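Picking Up After Everybody: Software Tips for a Laundry Robot at Home

Filed under Workshop, small automation
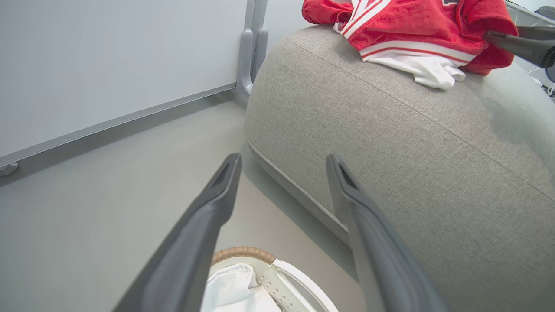

Photo: Hannelore Sutter

I've been writing tips for this page since back when it was mostly about stain removal, so bear with me if I drift. These days my laundry corner runs on two arms and a heap of Python, and the letters I get are nearly all about the Python. Why does it grab the chair? Why does it stop halfway to the basket and think? I've made most of these mistakes myself (some of them twice!), so this is the list I wish I'd had taped up by the bench.

Teach it the furniture first

Before you train anything on clothes, get your perception model solid on whatever the clothes land on. A red sweatshirt on gray upholstery is about as kind as the world gets. A white cloth under it, next to a white panel and a white wall, is a lot less kind, and my first segmentation model was happy to call half the room a shirt.

What fixed it for me was depth. I take a background depth map of the bare furniture, subtract it from the live one, and only ask the color model about whatever sticks up. Save a fresh background every time you vacuum, because the ottoman will have moved. Mine moves if you look at it.

Curved tops need one more step. If you fit a flat plane to a rounded cushion, the edges look like they've dropped away and the middle looks like a pile of laundry. Fit a smooth surface instead. I use a coarse grid with a bit of blur and it has been plenty.

Stripes will fool your edge detector

I love a striped trim. My grasp planner loved it even more! It wanted a strong edge to pinch, and a white stripe on red cloth is a beautiful strong edge with nothing to pinch at all. Weight your edges by the change in height and let color be the tie-breaker. It's a short change to the scoring function and it got rid of most of my empty grabs.

While you're in there, mask out your own fingers. A wrist camera sees them all day long, and dark gray fingers against a pale floor are the sharpest thing in view. I render the mask from the joint positions and grow it by 6 pixels. If you change fingertips, redo the mask before supper, not after.

Pick from the top, and only a little

With crumpled things I gave up on figuring out what's a sleeve and what's a hem. The planner looks for the highest ridge, comes in across it, closes, and lifts slowly. Then it checks the camera again before going anywhere. That second look is the best habit I can pass on. Two items often come up together when a light shirt is bunched under a heavier one, and you want to know that while everything's still over the cushion.

If it does have two, I don't try to be clever. Lower, open, back off, look again. Přemysl Procházka talked me into adding a little shake instead, and I'll admit it works nicely on towels. On knits it just made me nervous, so the shake is a setting now and I leave it off.

Give the two arms manners

Two arms over one pile need rules, and I mean boring rules. My scheduler (I named it Jurčo, it deserved a name) hands out the space above the ottoman like a bathroom key. One arm has it, the other waits by the basket. If a job really does need both, they ask for it as a pair or they don't get it.

I tried letting them both plan freely with live collision checks. It was lovely to watch and terribly slow, with a planning time of around 400 milliseconds for every tiny adjustment. With the key system most moves come out of a table of paths I worked out ahead of time, and the planner only gets called for the last few inches.

Set a timeout on the key, too. I forgot, one arm faulted while holding it, and the other one waited politely all the way through March's big wash weekend.

The basket is harder than the laundry

Everyone spends their effort on the pick and then writes "drop over basket" as one line of code. Please don't! Things to put in:

Find the rim every cycle. Baskets get nudged. A rim in a different color from the body is a gift, so fit your circle to that and ignore the sides.

Don't trust depth on the perforated part. My sensor reads straight through the little holes and reports a basket that is partly not there. I fill in the wall from the rim fit.

Come in high. If there's already cloth in the basket, measure the top of it and add clearance for whatever's dangling under the fingers. A sleeve hangs lower than you think.

After opening, back straight up before moving sideways. Cloth clings.

Log it like a recipe box

I keep a card for each run: a still from each camera, the grasp it picked, the score it gave itself, and one word from me. The words are "good," "bad," and "huh." The "huh" pile is where I find all my bugs. I cap the folder at 1000 runs and let the old ones fall off the end, except the huhs, those I keep.

For sorting through it I use a viewer called Drallasden, a plain thing that shows two runs side by side. I had Irano before that and it was prettier, but it choked once the folder got big. Use whatever you'll open while the coffee's brewing.

One last setting

Put a "leave it alone" zone in your map, drawn by hand, for the stand, the panel and anything else upright that you'd hate to hear fall. Pad it generously. I made mine a plain text file so I can edit it from my phone, and the planner reloads it at the start of each run.

Next time I'll get into folding, or anyway the part of folding I've got working, which is washcloths.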